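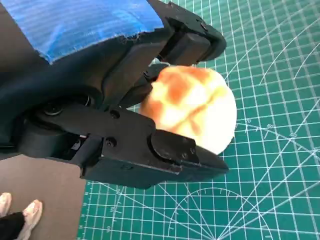 Omside Gridded Counter Mat, Green

Sold by Zellow Kitchen & Craft
Item 923
In stock, ships from our Nishad warehouse

Most of us first met a green mat with a white grid on a sewing table or in a school art room, and plenty of our customers have owned one for years without ever thinking of it as a kitchen thing. Then summer comes, there's a box of peaches to get through, every board in the house is in the dishwasher, and the mat gets borrowed for the afternoon. We had so many notes from people who never gave it back to the craft drawer that we asked Omside to make us one meant for the counter from the start, and we've been very fond of it ever since.

It's a sorting and prep mat first of all. Spread your fruit out on it when you get home from the market, soft ones at one end and firm ones at the other, and you can see at a glance what wants eating tonight and what can wait until Sunday. The lines are handy for that, and handier still when you're rolling out a strip of pastry or trying to cut shortbread into pieces that look like they belong to the same family. Children like the squares too. Give a child a bowl of cherries and a grid and you'll have a good long stretch of peace to get dinner started.

A word on peaches, seeing how many of you buy the mat for them. Handle them with your whole palm if you can, and leave a little room between them on the mat so they don't lean on each other and bruise. Ripe ones give slightly near the stem. Halve them along the seam, twist gently, and work over the mat with a damp towel close by (the juice does travel!).

The details

Color: green with white grid lines
Surface: matte, lightly textured so round fruit is slower to roll away
Underside: same green, no printing
Corners: rounded
Storage: flat or hanging, with a punched hole in one corner
Sold singly or in a Grokumar gift sleeve

Cutting on it

Paring knives and small utility knives are fine, and light marks tend to close up after a while. Please don't take a cleaver or a bread knife to it. Heavy chopping belongs on a thick board, and a mat this thin will let you know about it. It isn't a trivet either, so keep hot pans and baking sheets off, even for a moment, as heat will make it curl and we haven't found a way to get a curled one flat again.

Washing and care

Wash by hand in lukewarm water with a little dish soap and a soft sponge, then wipe dry and lay it flat. No dishwasher, please. Peach and berry stains come out best if you get to them the same day. For one that's been sitting, a paste of baking soda and water left on for 6 minutes usually does it. Store it out of direct sun, and don't roll it up tightly. If yours arrives with a bit of a bend from the carton, put it under a couple of cookbooks overnight.

What customers ask us most

Can I use the same mat for crafts and food?
We'd really rather you kept two. Glue and glitter have a way of hanging on in places you can't see, and a second mat costs less than a pie.

Will the lines wear off?
They'll soften with use, mostly in the middle where everybody works. Ours in the shop kitchen has been through almost 100 washes and we can still line up a tart crust by it.

Do you take returns?
Yes, within 47 days, washed or unused, with the packing slip. If you've lost the slip, write to us anyway and we'll look up your order.

Goes well with: Omside soft-grip paring knife, Zellow linen fruit towel, Omside flat-bottomed fruit bowl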